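The Turon Bottle

Vega Quintana had worn the same perfume for eleven years when Sotomayor stopped making it.

She found out from the girl at the counter in Larkton, who looked it up twice and then turned the screen round so Vega could see for herself. There was a grey line through the name. Next to it was the stock number, 3032, and next to that a nought.

'They've brought out a new one,' the girl said. 'It's called Turon. It's meant to be similar.'

She sprayed it on a strip of card. Vega smelled pear, then sugar, then something like the inside of a new car. She said it was very nice and put the card in her coat pocket, where it went on smelling for a week.

At home she held her own bottle up to the kitchen window. There was a finger's width left at the bottom. She wore it to work most days and had never thought of it as a thing that could run out. When one bottle was finished she bought another, usually in April, when the shop did its spring offer and you got a hand cream with it. She had a drawer full of the hand creams.

She stopped wearing it to work. After that she stopped wearing it to the shops, and to her sister's, and by the end of the month she was only taking the cap off at night and smelling the nozzle, then putting the cap back on.

In the evenings she read what other people had written about it. There was a forum where they talked about perfumes that were gone, and the thread on hers ran to 537 posts. Some of them were from women who had worn it at their weddings. One was from a man who wanted to know if it was safe to drink. Several people said that the last good batch was the one in the square box and that everything after it had been thinned down. Vega had only ever had the round box. She read that post again and felt annoyed for the rest of the evening.

On the last page somebody called Lise Lachance had put up a notice. She had two bottles, square box, one sealed and one opened. She would not post them because of what had happened the last time. Anyone who wanted them could come to Drarkdale and collect.

Vega wrote to her that night. The answer was there in the morning. It gave an address and a time, and a price for the sealed bottle, and it said to bring cash and to ring the lower bell.

The price was over 700. Vega added up what she had. She could do it if she left the boiler for another year and didn't go to the coast with her sister. She had a pair of boots in a box under the bed that she had bought in a sale and never worn, and a bag that had cost more than the boots, and she sold both of them to a woman from work who had always liked the bag. The woman asked if she was all right for money. Vega said she was having a clear-out.

She took the early train. It was a slow one, with a change halfway, and she ate her sandwiches before ten o'clock. She had put on her good grey coat and nothing on her wrists or her neck, so that she would be able to smell properly when she got there. From the station it was a long walk uphill, past a tyre place and a row of shut shops, and the house was the last before the fields. She rang the lower bell.

Lise Lachance was smaller than her messages. She wore a man's cardigan with the sleeves turned back, and slippers, and her hair was set as though she were going out to dinner. She took Vega's coat and hung it up and led her along the passage to the back of the house, talking over her shoulder about the trains.
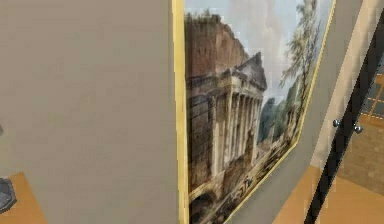

Lise said that before any money changed hands she ought to smell the opened one, and that if she didn't care for it there would be no hard feelings, she could have a cup of tea and get the next train home.

'I know what it smells like,' Vega said.

'You know what the round box smells like.'

The bottles were on a tray on the sideboard, with a cloth over them to keep the light off. Lise took the opened one and sprayed the back of Vega's hand, once, from quite far away. Then she sat down and looked at the garden.

Vega waited for it to dry. She brought her hand up. It was her perfume, or it was a relation of her perfume. It was darker at the start and there was some kind of resin in it. She kept smelling. After a few minutes the part she knew came through, the part that was like clean paper and orange peel, but it sat a long way back, behind the rest.

'It's stronger,' she said.

'It's how they made it first.'

'Mine's lighter than that.'

'Yours has had half of it taken out,' said Lise, without any unkindness. 'They did it to save money. You came to it afterwards, so that's the one you like.'

Vega put her hand down in her lap. She had the envelope in her bag and she thought about the woman from work, who had worn the boots in on the Tuesday of nothing in particular and told everyone where she got them.

'Do you wear it?' she asked.

'I did for years. Now it gives me a headache.' Lise pulled the cloth straight over the tray. 'I had a man here who wanted it for his wife. He cried, and then he didn't buy it.'

They had the tea. Lise cut a fruit cake and they talked about shops that had closed, and about a lipstick they had both worn, a brownish one that made everybody look ill. When it was time for the train Lise went upstairs and came down with a round box, a bit crushed at one corner.

'I was sent this by mistake,' she said. 'Third full, maybe. I wouldn't give you tuppence for it.'

Vega tried to pay her. Lise would take the price of the cake, she said, and named it, and Vega counted out the coins on the hall table.

She walked down the hill with the box inside her coat. On the platform she took the bottle out and sprayed both wrists, and then, as the train was late, her neck.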